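Sealing a concrete-look tabletop – what do you use?

Posted by Kosum in November
18 comments · 2 shares

I finally did it! After two years of saving up pictures of other people's kitchens I poured a skim coat of gray feather-finish concrete over my old dining table, and I am completely in love with it. It took four thin coats, a lot of sanding, and one night when I was still out in the garage at 2 in the morning because I wanted to see what the next grit would do.

Now I need to seal it and I'm stuck. We eat at this table every day, there's coffee, there's tomato sauce, there's a kid with markers. I want to keep the cloudy light and dark patches, and I do NOT want it to look like it's wrapped in plastic. I've read about wax, penetrating sealer and water-based polyurethane and everybody swears by a different one. Which would you pick, and do I have to sand between coats?

Erdem
Member, 1,486 posts

Oh, congratulations, the first one is such a thrill! I've done five of these now and I'd go with a penetrating sealer first, then two thin coats of matte water-based polyurethane on top. The penetrating stuff alone looks gorgeous, but tomato sauce will find its way in if you leave it overnight. Wax is lovely on a side table, less so where people eat.

The mottling will stay. It gets a little deeper, a bit like when you wipe the surface with a damp cloth, so try that first and see if you like the color. Little scratches and dark specks stay visible too, and I think those are the best part.

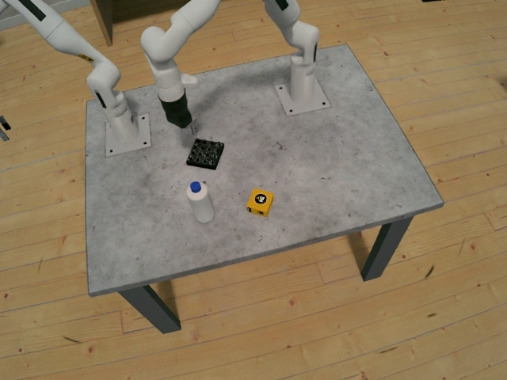

Mottled gray top with a thin, darker edge. Rendered image.

Yes, sand between the poly coats, very lightly, with 320 or finer. Wipe off all the dust, then wipe it again. Use a foam roller and stop fussing once it's on – going back over a half-dry patch is how you get lap marks (ask me how I know!). Do a test on a scrap board with leftover mix if you have any.

Give it a good long cure before you put hot mugs down. The can will tell you how long. I'd still use coasters.

Zanosard
New member

I just used paste wax on mine and its fine. Needs redoing every few months but I like doing it, smells great. Mine is a desk though.

Dremedlow
Member

Agree with Erdem on the poly. One thing to add: seal the underside and the edges too! I skipped the edges on my first one and they picked up greasy fingerprints within a week. Also check that your last coat of concrete has had time to dry all the way through. If it still has darker spots that shrink from day to day, wait. Please post it when it's finished, I love seeing these.

2 people found this helpful
Share · Report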